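Launderette keeps its prices, loses its chairs

Customers of the launderette on Pistatwood Parade will still pay the same for a wash from October, but they will have to stand up while they wait for it.

Zaidi, the firm that took over the lease in the spring, has decided against the price rise it floated over the summer. It has found its savings elsewhere, namely in the seating, the heating after six o'clock and the free newspaper, which had a loyal following among people who came in with no washing at all.

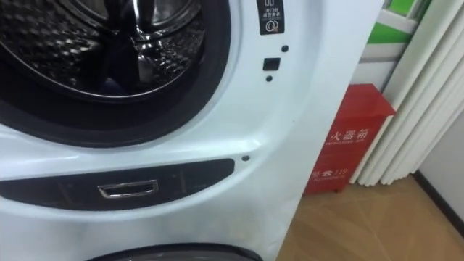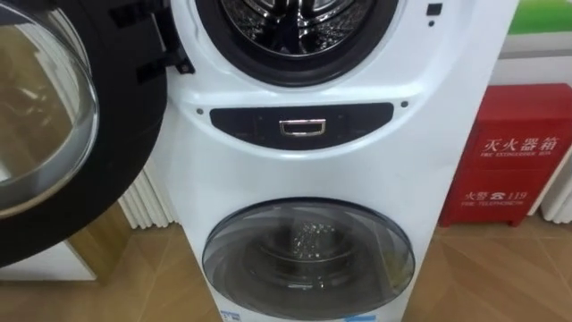

Charging more would have been the simpler choice and most people would have grumbled and paid, according to Cúc Ninh, but taking away somewhere to sit is the sort of thing that gets people writing letters.

It has. The firm received 104 of them in a fortnight, a figure it confirmed with what sounded like pride. Only 3 were in favour of the change, and one of those was mainly in favour of removing a particular chair.

Zaidi says the seats took up space that could be put to better use, and that customers these days prefer to drop their washing off and come back. It has suggested they pass the time at the Seltolley café across the road, where a pot of tea costs rather more than the price rise would have done. The café says it has no arrangement with the launderette, though it has put two extra tables out.

Not everyone is able to cross the road twice in an hour with a bad hip. Duyên Giáp, who has used the launderette for 19 years, brought a folding stool on Monday and was told that it was a trip hazard. She was also told that she was not, strictly speaking, doing anything wrong. She stayed on the stool until her towels were done.

A petition is now on the counter of the Skodex key-cutting kiosk next door, together with a pen on a string – the second pen, the first having gone on the opening day. It asks for a bench, a radiator that stays on until closing time and, in smaller writing further down, the crossword.

Zaidi has agreed to look at the bench. A spokesman said that any new seating would have to be wipeable, fixed to the wall and "not so comfortable as to encourage long visits". A full cycle on the heavy setting takes over an hour.

The new arrangements start on the first Monday of the month. Opening hours stay as they are, and the change machine is still out of order.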